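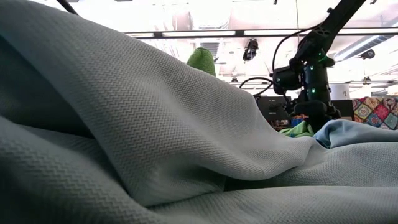 Part-time Mending and Alterations Assistant
Tremance Textile Workshop, Mamthorpe

We are looking for someone kind, careful and reasonably patient to join us at the mending tables, starting in February. The job is 24 hours a week, spread over four mornings and one afternoon, and we can be flexible about which afternoon if you have children to pick up or a class to get to.

Tremance takes in household textiles of every sort: blankets, curtains, tablecloths, quilts that have been in a family longer than anyone can remember, and a great many winter coats once the weather turns. We patch, darn, re-hem, replace linings and now and then talk a customer out of throwing away something that has years left in it. The shop is up a flight of stairs over the old Kokkinos bakery (the smell of bread is long gone, sadly, but the big windows are wonderful for matching thread).

You would be working alongside Hanane Kabbaj, who runs the mending side, and Estela Retamal, who does most of our machine work and knows every drawer in the place. In your first few weeks you'd mostly be doing hems, seams and buttons, and checking things in at the counter. After that Hanane will start you on darning and, if you take to it, reweaving, a slow and fiddly business that some of us have come to love more than we expected!

It would help if you can already sew a straight seam by machine and a tidy one by hand. Beyond that we are happy to teach. We have hired people from tailoring schools and people who learned at their grandmother's kitchen table, and both have done very well here. You should be comfortable talking to customers, including the ones who are upset about a moth hole, and you should be able to lift a bundle of heavy curtains without hurting yourself. Please do tell us if the stairs would be a problem, so we can talk about what might work.

Pay is $300 a week to begin with, reviewed after your first season. There is also a yearly allowance of $400 for classes or tools of your own choosing. Last year Estela spent hers on a tailoring course in Landuditz and came home full of ideas about collars, most of which we are still trying out. Tea and coffee are always on, and you are welcome to use the machines for your own projects after closing.

To apply, write us a letter, as long or short as you like, telling us what you have made or mended lately and which mornings suit you. A photo or two of your work is nice to have but please don't worry if you never took any. Send it to Melina Sotiropoulos, Tremance Textile Workshop, P.O. Box 2088, Mamthorpe, or drop it in at the counter before 4 p.m.

We will invite a few people in for a paid trial morning, and everyone who writes will get a reply.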